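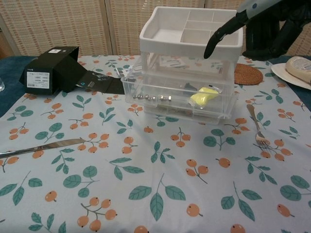
29th March – sorting the small fixings, continued

Second go at the fixings. The first go, for the record, ended with everything in one ice cream tub and a firm promise to do it properly before May. This is properly, or as near as the berry tablecloth allows. The good bench is still under the Villanueva shelving, which arrived as a flat pack and has stayed loyal to the idea.

The new organiser is the white plastic two-tier one. Open tray on top, with one large section on the left and a grid of small square cells on the right, and a clear drawer underneath. I like the clear drawer more than I expected to. Nuts and screws show up along the front left without having to open anything, and so does the yellow thing in its plastic bag, which I have now moved between three containers without once finding out what it belongs to. It stays bagged. If it is yours, please claim it. Same goes for the dark grey metal piece behind it.

Rules for the drawer, such as they are:

Nuts and screws at the front left.
Anything bagged stays bagged until somebody can name it.
No batteries. We have been through this.

The cells on top are the sticking point. My plan was one size per cell, smallest at the back. The Favach order came to 306 pieces across 18 sizes, and a plan that looks tidy on paper gets less so once washers are involved. Washers are going in the big left-hand section, all together, and whoever wants an M4 can have the pleasure of looking for it. Rejected the idea of labelling each cell. The last set of labels outlived the contents by a year and caused more trouble than the muddle did.

Black cardboard box: keep for now. It has the printed label with all the small print on it, and I would rather not copy that out by hand. Black insert to go back inside once the papers have been read, or at least looked at in a meaningful way.

Also on the table and not part of the inventory: one fork, one rattan coaster, one plate with something pale and round on it. Lunch and fixings are supposed to be separate activities. I wrote that rule, so I shall say no more about the fork.

Still to do:

Weigh the ice cream tub before and after. It was 772 g this morning, tub included.
Ask Duverari whether they sell the drawer on its own.
Find the lid for the Titine tin. Last seen holding paint.
Clear the good bench. (Carried over. Again.)

Workshop notebook | Contact the workshop desk | Back to top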